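Ticket 1155: Suturing examples, wrist view and fixed view don't agree on stitch labels
Project: Vundside
Opened by: Leen Masri
Assigned to: Shadi Chidiac
Priority: normal (was low, see below)

Leen Masri, 24 March 2020
The Akl loader rejects 14 of the 100 demonstrations from the last batch. Error is "stitch phase mismatch between views." Restarting the loader makes no difference. Same 14 every time.

Shadi Chidiac
Clock drift between the two cameras, most likely. I put in a fixed offset of 140 ms and reran. Please check.

Leen Masri
Checked. Down to 11 rejected, and three of those passed before. So I don't buy drift. If it were drift, one offset should not break files that were fine. My guess is that the labels are wrong and the clocks are being blamed for it.
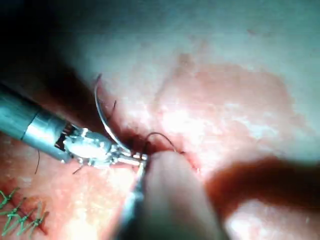

The auto-labeler wants one phase per moment: needle grasp, drive, pull through, tie. It picks from whichever view it scores as more confident, and I have never seen that score explained. Who decided the wrist view wins when the needle is large and bright? I can find no note on it in the Satance setup file.

Nisreen Rizk
That was the default from February. Wrist view wins if a needle is found. If not, it falls back to the fixed view.

Leen Masri
Then the default is the bug. A needle being found tells you a needle is there. It doesn't tell you which phase you're in.

Shadi Chidiac
Fair, but the fixed view has its own trouble. Thread is one thin dark line on red, and it gets lost in the shadows near the border. I wouldn't trust it alone either.
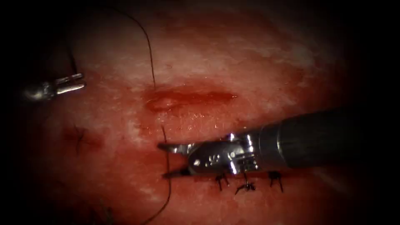

Leen Masri
I'm not asking anyone to trust it alone. I'm asking that when the two disagree, the moment goes to a person – and that we stop calling the result "consensus" in the report. Also, "open jaws" is being read as "about to grasp." Open jaws can mean a lot of things. I'd like that rule gone until somebody shows me numbers for it.

Nisreen Rizk
Removed the open jaws rule and took Shadi's offset back out. Disagreements now go to the review queue. Reran: all 100 load, with the 14 flagged for review.

Leen Masri
Loading is not the same as being right. Hussam Ghanem is relabeling the 14 by hand without seeing the old labels. Leaving this open until he's done. Please don't train on the batch before then, whatever the dashboard says.

Status: waiting on review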